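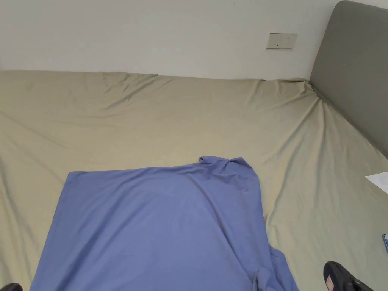
Section 3: Putting the Bedding On

You have built the bed. Congratulations, and please find somewhere to put the hex key where it will not be slept on. This section covers the fitted sheet and folding whatever laundry has ended up on top of it. It applies to the Bekari bed with the padded headboard and the Skemau fitted sheet sold with it. Owners of other sheets may follow along at their own risk.

Before you start

Unroll the mattress and leave it alone for 7 hours. Wash the sheet once, warm, by itself. It comes out of the package with creases that have been in there since the factory and have grown attached to it.

3.1 Fitted sheet

1. Find the care label. It is sewn into one of the two corners that go at the foot of the bed. If you have cut the label off, try the sheet one way, then the other way. It will be the other way.

2. Start at the headboard, on the side nearest the wall. Pull the mattress a few inches toward you, hook the corner over, and push the elastic underneath with a flat hand.

3. Do the opposite corner at the foot next, working diagonally. Going around in a circle leaves you with a last corner that is four inches short and a strong opinion of the manufacturer.

4. Fit the remaining two corners.

5. Run your hand down the wall side and pull out any fabric that has bunched where it wraps over the edge. Most people skip this step and we can't stop them.

6. Push the mattress back against the headboard.

Note: Tight little folds in the corner by the headboard mean there is too much sheet up there and too little at the foot. Lift the foot corner, pull toward you, and refit. Long shallow wrinkles across the middle are normal and will be dealt with by whoever lies down first.

Caution: Do not pull the sheet tight by bracing a knee against the headboard. The padding will forgive you. The bolts are less easygoing.

3.2 Folding on the bed

A made bed is the largest flat surface most homes own, and it will be used for laundry whether or not this manual approves. For a thin sheet or any large, floppy item:

1. Lay the cloth flat, with one straight edge running across the bed.

2. Smooth it from the middle outward. A blue cloth on a khaki sheet is easy to line up by eye. Khaki on khaki is a job for daylight.

3. Pinch the far corner and bring it over to meet its neighbor. If the fabric stands up in a peak, set it down, flatten it, and pinch closer to the edge.

4. Pull up any part hanging over the side before you fold again – the weight of it will drag the rest crooked.

5. Fold in half until it fits your shelf. The Grikport drawer unit takes a stack 400 mm wide. Two more folds than you think.

Caution: Do not iron on the bed. The mattress cover is not rated for it, and neither is the warranty.

For replacement sheets, quote part number 660 and your mattress size. For a missing hex key, see Section 2, then check under the mattress.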